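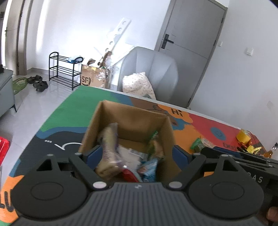
Figure 2. Packaged items in an open cardboard box.

3.2 Moisture uptake of corrugated board in storage

Board samples were cut from plain brown single-wall boxes supplied by Stivenitz and held at the Zumulum depot from September until 31st March. Half were kept on racking in the heated hall and half in the unheated annexe, where the air was damp for most of the winter. Each sample was weighed on arrival and again at the end of storage, then crushed edgewise on the Brustodix press at a constant rate.

In total 1770 samples were tested. A further 8 were rejected for creased flutes and are left out of Table 4. Mean moisture content rose in both groups, but the rise in the annexe was more than twice that in the heated hall. Edge crush strength fell accordingly. The loss was greatest in boards with a high share of recycled fibre, which agrees with the earlier Fülöp trials, although those used double-wall board and a shorter holding time.

Stacking height had little effect on moisture content. It did affect the scatter in strength, and samples from the lowest tier gave the widest spread. Whether this reflects slow creep under load or damage during handling cannot be settled from the present data. Samples from the lowest tier are therefore treated separately in Section 3.3, where the drying results are given.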